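Courses > Cell Upkeep > Handout 4: Board Cell

Handout 4, gripper and fixture setup. Notes G. Abeysekara

Read before Saturday lab. Cell = Tita, job = board work (CPU, memory). Power off at the wall before hands go in.
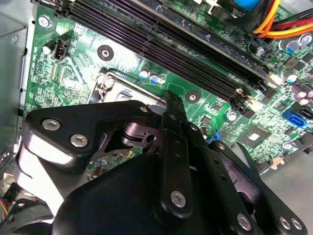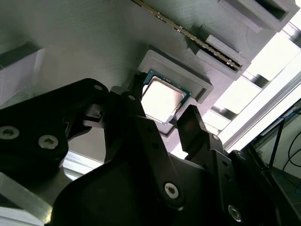 Gripper over the motherboard (first), at the printed fixture with CPU and memory module (second).

Start of shift
- hex screws on finger links: check every one, snug only. Black plates mark easy.
- fingers closed, look for daylight at tips. Gap = re-zero.
- wipe wrist camera lens, dry cloth

Fixture
- chip must sit flat in its recess. Print fuzz on the walls? scrape, dont sand
- memory slot: module slides in by hand, no force
- moved the plate at all = re-teach, program 13

Teaching over the case
- approach speed 300, retract 400. Do not swap these!!
- stay clear of the memory slots and capacitors, fingers are wider then they look
- power wires tied back first

Faults: 1268 = finger overtravel. Open jaw, jog up, clear, re-zero. Twice in one shift, stop and write it in the Geno log.

Cell questions: Gayan Abeysekara, Khondokar Lab | © Grurkeck | Back to top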